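Mitmacherinnen und Mitmacher gesucht: Roboterarm-Projekt in der offenen Werkstatt Zamesden

8. September 2022

Liebe Bastlerinnen, liebe Tüftler, liebe Nachbarschaft,

seit August wird bei uns in der Gemeinschaftswerkstatt wieder ordentlich geschraubt, und weil das Ganze inzwischen mehr Arbeit macht, als wir an unseren Abenden schaffen (und ehrlich gesagt auch mehr Spaß, als man für sich behalten sollte), suchen wir Verstärkung! Unser Projekt heißt Dandano. Ein Roboterarm soll lernen, auf dem Tisch aufzuräumen: kleine Dinge greifen, in einen Becher oder eine Schüssel legen, wieder herausholen, und das bitte irgendwann auch dann, wenn der Becher nicht genau dort steht, wo er gestern stand.
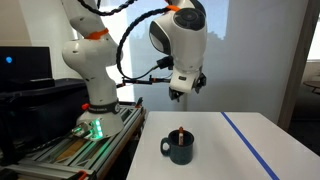
Der Arm am weißen Tisch mit dem gesprenkelten Becher, rechts davon das blaue Klebeband.

Was gibt es zu tun? Zum einen viel Handfestes – Kabel sauber führen, Halterungen zeichnen und drucken, Aluprofile sägen und verschrauben. Zum anderen sitzt man bei uns auch gern mal einen ganzen Abend am Rechner und wundert sich, warum der Greifer seine Finger zwei Zentimeter zu früh schließt. Wer Python kann, ist herzlich willkommen, wer es lernen möchte, genauso. Und dann brauchen wir noch Leute mit Geduld, die den Arm von Hand durch die Bewegungen führen und sorgfältig mitschreiben. Wir wollen bis zum Ende der Runde auf 1000 Versuche kommen, 709 stehen schon im Heft.

Vorkenntnisse sind schön, aber kein Muss. Wichtiger ist uns, dass ihr regelmäßig kommen könnt und euch an die Werkstattregeln haltet: Solange der Arm läuft, bleiben die Hände außerhalb der Markierung, und eine zweite Person sitzt immer am Notaus.

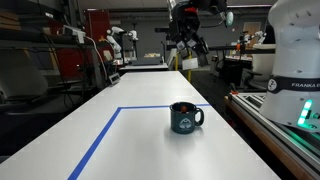 Vasiliki Spanos hat dazu ins Gästebuch geschrieben, sie habe anfangs gedacht, man müsse für so etwas studiert haben, und dann am ersten Abend gleich selbst einen Greifpunkt eingestellt; sie wünsche sich nur, dass künftig jemand die Schraubendreher zurückhängt.

Die Schraubendreher nehmen wir uns zu Herzen! Zum Organisatorischen: Die Teilnahme kostet 25 Euro für die ganze Runde, darin sind Filament, Kleinteile und Tee enthalten. Werkzeug ist da, ein eigener Laptop wäre praktisch. Jugendliche dürfen gern in Begleitung mitmachen. 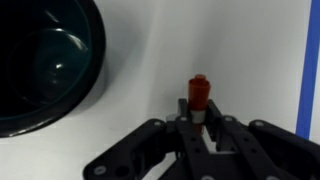 Wer lieber erst einmal zuschauen will, kommt einfach an einem offenen Abend vorbei und klingelt bei Parsa im Hinterhaus, zweite Tür – die erste klemmt. Für die Anmeldung genügt uns ein Zettel im Briefkasten oder ein Anruf unter der Durchwahl 2477. Schreibt bitte dazu, was euch am meisten reizt, Mechanik, Elektronik oder Software, und an welchen Abenden ihr könnt, dann stellen wir die Gruppen entsprechend zusammen.

Wir freuen uns auf euch!

Eure Dandano-Gruppe, Werkstatt Zamesden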